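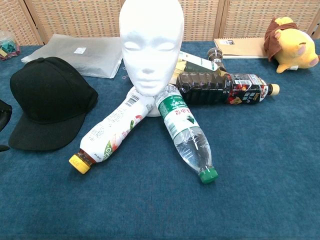 Foam head and bottles on a blue cloth.

Part-time computing conversion course: what applicants need to know

Applications are open for the part-time conversion course in computing at Valtimham College. The course is meant for people who already hold a degree in another subject and want to move into software, data or technical support work. It starts in October and is taught over 2 years, mostly in the evenings, at the Skimwood site.

We have had a lot of questions since the last newsletter, and many of them cover the same ground, so the main points are set out in this item. The full course handbook is on the student pages and should be treated as the final word if anything differs.

Who can apply

You need a first degree in any subject, or work experience that the admissions team accepts in its place. You do not need to have written any code before. People have joined in past years from nursing, music teaching, warehouse management and accounts, and the first term is planned on the basis that most of the class will be starting from nothing.

School maths is enough to begin with. There is a short bridging unit on sets, logic and basic probability, which everyone takes in the first few weeks. If you have done no maths for a long time, look at the reading list before term starts and work through the opening chapters of the logic book. Copies are in the library.

What is taught

The first year covers programming, databases, networks and the mathematics unit. Programming is taught in Python to begin with and then in Java. Students who already know one of these still take the class, as the coursework is as much about testing and laying out a program clearly as it is about the language.

In the second year you take software design and computer security, and choose three options from a list that changes slightly each year. Machine learning, web development and human-computer interaction are expected to run. The operating systems option will run if enough people choose it. The final piece of work is an individual project with a written report and a short demonstration.

Past projects have included a booking system for a village hall and a program for sorting scanned parish records. You can propose your own topic, and a list of suggested ones goes up at the start of the second year.

Time and workload

Classes are held on two evenings a week in term time. You should expect to spend at least as long again on your own, and more in the weeks before coursework is due. Students in full-time jobs do manage it, but it is worth talking to your employer before you accept a place. Some have been given study leave for exams and others have had to use holiday.

Attendance in the lab sessions is recorded. Lectures are recorded on video and go up on Odoi, the college's online learning system, usually by the following afternoon. Lab sessions are not recorded. If you have to miss one, the worksheet will be on Odoi and you can bring questions to the next drop-in hour.

Equipment

The lab machines have all the software you need. For working at home, any laptop bought in the last few years should do. It does not matter whether it runs Windows, macOS or Linux, and the set-up notes cover all three. The library lends laptops for up to 30 days at a time, and loans can be renewed if there is no waiting list.

Coursework is handed in through Pulska, which also runs the automatic tests on your programs. You can submit as often as you like before the deadline and only the last version is marked. New students get their Pulska login with their enrolment letter – please keep it safe, as resetting it takes a few days.

Fees and funding

Fees are charged by the module, so you pay for each year's modules as you take them and can spread the cost over the terms. The current rates are on the fees page. A small number of bursaries are available for applicants on low incomes. The bursary form is separate from the application form and has to be sent in at the same time. If your employer is paying, ask them for a letter confirming this and attach it to your application.

How to apply

Fill in the online form, upload your degree certificate and write a statement of no more than one page on why you want to take the course. Two references are needed, and one of them can be from work. Applicants without a degree will be asked to a short interview, by phone or video call.

Questions about the course should go to the computing office, and questions about fees to student finance.

Item posted 25 January 2021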